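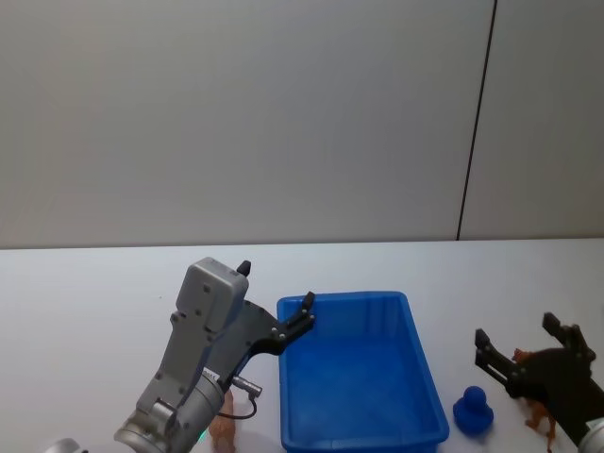
桌面上就那么几样小东西,随手一拢就行了,为什么要单写一章?上一版教材试用时,有读者在意见表里这样问。意见表上还有一句:家里的盒子已经够多了,缺的是放盒子的地方。

两条意见都有道理,编写时也都考虑过。本章仍然保留,篇幅比上一版略长,增加了选盒和定位两部分,删去了原来关于抽屉隔板的内容。抽屉隔板移到第5章。

第3章 桌面小件与敞口盒

学完本章,应当能够:

说出小件、散件和成套物品的区别;
按物品的长度和高度选择敞口盒;
在桌面上为盒子确定固定位置;
完成一次桌面小件的归盒,并填写记录单。

3.1 什么是桌面小件

本书所说的小件,指单手可以拿起、平时不带包装、也没有固定底座的物品。动物玩具、笔、胶棒、线轴、瓶盖都算。书本和纸张不算,它们靠立放或叠放来整理,方法在第4章讲。台灯、闹钟有固定的使用位置,一般也不归入小件。

小件在桌面上有三种来历。第一种是用完没有放回去的,例如笔。第二种是本来就没有地方可放的,例如拆下来的零件。第三种是从别的房间带过来的,玩具大多属于此类。整理时先分清来历,再决定去处。没有地方可放的东西,放回原处这句话对它是没有用的,要先给它一个地方。

散件是小件里比较特殊的一类,单个拿出来没有用处,要凑齐了才能用,例如拼图块和棋子。散件必须和同组的放在一起。成套物品则相反,每一件都可以单独使用,但习惯上放在一处,例如一组动物玩具。成套物品少了一件,其余的照样能用,所以归盒时可以先收已经找到的,剩下的以后再补。

形状也要留意。圆柱形的东西在平桌上容易滚动,应当先收。细长的东西容易压在别的东西下面,要放在盒子的一侧,或者斜放。带腿的玩具站着占高度,横放占面积,浅盒里横放比较常见。玩具横放时,腿的朝向最好一致,取的时候不会互相勾住。
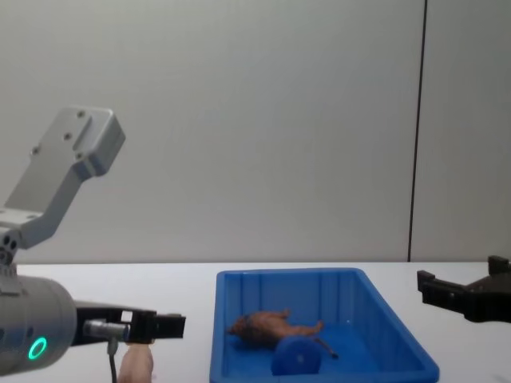 3.2 选盒

本章练习使用敞口的浅盒。敞口盒没有盖子,东西放进去和拿出来都只有一个动作,适合每天要用的小件。有盖的盒子适合长期存放,放在柜子里更合适。

选盒看三个方面:长度、高度和盒壁。

长度以最长的那件物品为准。设最长的一件为106毫米,盒子内侧的长度就应当大于106毫米,并留出手指伸进去的余地。只够平放而伸不进手指的盒子,取东西时要把盒子翻过来倒,很不方便。如果最长的一件和其余各件相差太多,可以把它单独安排,不必为它换一个大盒。

高度以能看见盒底为准。坐在桌前,不站起来,应当看得清盒里有什么。高度86毫米的盒子,对多数书桌来说已经偏高,放在桌子深处时,前面的盒壁会挡住里面的东西。

盒壁有平滑的,也有带竖棱的。清洁时,两种盒子都用湿布擦,带竖棱的要顺着棱的方向擦,最后擦转角。盒口翻边较宽的,端起来比较顺手。

颜色没有硬性规定。浅色桌面配深一点的盒子,轮廓清楚,小孩子也容易认。盒子和里面的东西颜色太接近时,收拾的人容易看漏,这一点在选购时常常被忽略。已经买了同色盒子的,可以在盒底垫一张白纸。

市面上的盒子多按系列出售。以本教材配套的用具清单为例,Stimora和Hollberg两个系列都有敞口浅盒,前者转角较圆,后者盒底较平。两种都能完成本章练习,不必为了练习另外购买。鞋盒盖、点心盒的底座也可以代用。

3.3 定位

盒子选好以后,要决定放在桌上的什么地方。定位的基本要求是:盒子不占用写字和翻书的区域,伸手能够到,端走以后还能放回同一个位置。

靠墙的桌子,可以用墙和桌子后沿作参照。墙面如果有拼缝,拼缝就是现成的记号,把盒子的一个角对准拼缝,以后每次都放在那里。没有拼缝的墙,用一小段纸胶带贴在桌子后沿,效果相同。
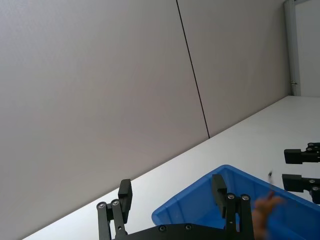

纸胶带不要贴在墙上。有些墙面涂层较软,揭下来会留痕迹。桌子靠近房门的,还要先把门开关一次,确认门扇和把手碰不到盒子。

盒子与桌沿之间应当留有距离。每次放下后用手轻推一下盒边,盒子不晃、不悬空,就算放稳。桌面沾了水要先擦干,再放盒子。

也有人愿意把盒子放在抽屉上方的位置,拉开抽屉时顺手把小件收进去。这样做可以,但抽屉拉出后不能被盒子或手臂挡住。左手习惯和右手习惯的人,盒子的位置往往相反,两个人合用一张桌子时,要事先商量。

3.4 归盒练习

准备敞口浅盒一个,桌面小件若干。小件的总重量不超过500克,以便单手端盒。

第一步,把盒子空着放到定好的位置上,检查盒内有没有灰尘和碎屑。

第二步,收会滚动的东西,横放在盒底。

第三步,收玩具一类形状不规则的东西。手握身体部分,不要提尾巴或腿。

第四步,收细长的东西,沿盒边或对角放下。

第五步,看一遍桌面。遗漏的补进盒里,不属于这张桌子的另放一处。

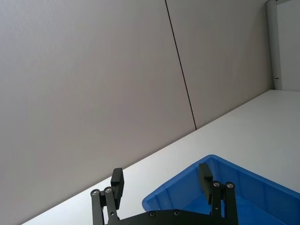 图3-4 白色桌面上的蓝色敞口塑料盒,内壁有竖棱

练习后填写记录单。记录单分为三栏:物品名称、来历、放入顺序。来历一栏按3.1节的三种来历填写,拿不准的可以空着。同一张桌子隔几天再做一次,把两张记录单放在一起比较,重复出现的物品用铅笔画线,下一节讨论时要用。

两人一组练习时,一人归盒,一人填写,然后交换。填写的人只记录,不提醒。

3.5节讨论盒子装满以后的处理办法,阅读之前请先完成上面的练习。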